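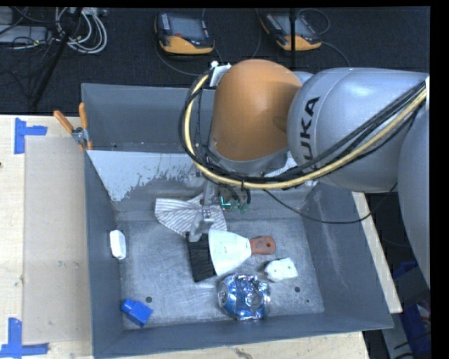 The big grey bin on its table, scratches and all.

2018-10-16

I have fallen in love with a bin. A big, grey, no-nonsense practical sort of bin with high sloping sides and an open top, and I've been thinking about it all the way home from Ellton and most of the evening since. Bear with me!

Regular readers will know that I've been on a mission since June to sort out the back room. It started with one shelf, then spread to the cupboard under the stairs, and by the end of summer I had brushes, short bits of cable, jam jar lids and half-used balls of string laid out all over the floor, with a narrow path to the window. I bought three of those pretty fabric boxes from the market in Bloxham and they looked gorgeous for a fortnight. Then they sagged. You can't tip a fabric box out and wipe it, and you can't see the bottom of it either once it starts folding in on itself.

So, the grey one. What I love is how honest it looks. The floor of it is all scratched, with bright streaks where the surface has worn, and the pale sloping panel at the back has gone ragged and speckled along its lower edge. There are scuffs up the side too. I know some people would look at that and think it needed replacing, but to me it looks like a thing that can be used without anybody fussing over it. I want storage I can drop a handful of stuff into from a height.

And the slopes! I'd never thought about sloping walls before and now I want them on everything. With straight sides, small things tuck themselves into the corners and you end up scrabbling about with your fingernails. Slope the sides and you can get your hand right in. I tried it at home with an old roasting tin (sloped) and a biscuit tin (not sloped) and a big pile of buttons, and the roasting tin won by miles.

The other thing I've taken away is putting it on a table. Mine have always lived on the floor, and I'm convinced that's half of why I never put anything back. A pale wooden tabletop with a grey bin on it looks rather smart as well – I'd happily have that combination in my kitchen.

I've found a secondhand place out at Vinham with a few metal trays in the yard, and I'm going over with a tape measure as soon as I can borrow the car. The space on my table is 1070 mm from the wall to the lamp, so I can afford to be greedy. If they've nothing deep enough I'll try the farm sale at Clundcombe, where I once came home with a feed trough that now holds all my wellies and is still the best thing I own.

Plan for the week: buttons and string into jars, cables into a shoebox until the tray arrives, and brushes hung up on nails, bristles down. The fabric boxes are going to be for scarves, which weigh nothing and should suit them nicely.

If you've got a battered old tray or bin that you swear by, tell me how deep it is in the comments. I'm still dithering between deep and very deep.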